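Pudham bench check, kitchen tasks, with my comments
Filled in by Manee Somboon, Jul 20, 2025

I do this list before every session and again whenever Jozefína Ďurica changes the task on me, which she did in May and has done ever since. Tick, cross or "see comment". Mostly you'll get "see comment", sorry!

1. Work surface clear of anything not in the task — OK
Scuffs on the mat are old ones. I've given up scrubbing them, and the grid lines still show well enough to place things by.

2. Stand upright and stable — see comment
It passes, but I do wish people would push it by the pole as well as the base when they test it. A machine won't be as polite as you are.

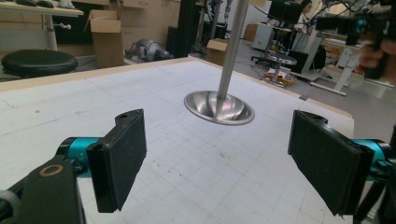

3. Finger pads, both grippers — OK
Foam facing firmly stuck, no peeling corners. Please check the inside faces with a fingertip, as a lifting edge is hard to spot by eye. Spare pads are in the Lanirard box, 4 left, so somebody order more.

4. Cables away from elbows and feet — see comment
Fine at the table. I'd like a proper clip on the way down to the floor before we let visitors from Irholm have a go.

5. Floor walkable on all sides — cross
Too much kit on it. I've asked twice.

6. Utensils fit to handle — OK
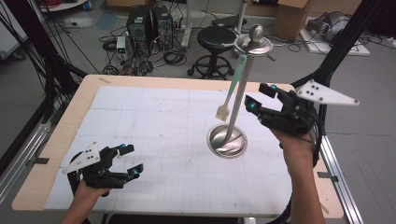

My own view, for what it's worth, is that we're a fair way off a machine that can put the cutlery away in a stranger's kitchen. Jaidee managed our drawer task nicely and then got in a right muddle when I swapped the spoons for ones 2 grams lighter. Hanging things up is harder still, I think. A fork dangling from the top tray, tines down and at a slant, is nothing to you or me, but to a pair of stiff black fingers it's thin and all too ready to swing. So add a line to the sheet: let it settle before reaching.

7. Stop button tested — OK
Pressed it myself, both times.

8. Sign-off — pass, with items 4 and 5 to be put right before the next run

Questions: Manee Somboon, Pudham bench team | © Pudham | Back to top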